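Can a robot clear up a table yet?

Tamara Cârstea
I help at our library, and after game hour we always have a table of odds and ends to put away. Is there a machine that could do it by now, for under 2,000?

Grigore Matei
No. Get a bin.

Ileana Dumitrescu
Oh, I wish, Tamara! Floors are fine, my sister's Wundix vacuum is a dear, but picking up a bowl, then a little cube, then a flat game board, and knowing where each one goes, is still lab work as far as I know. I'd give it 15 years.

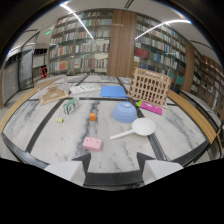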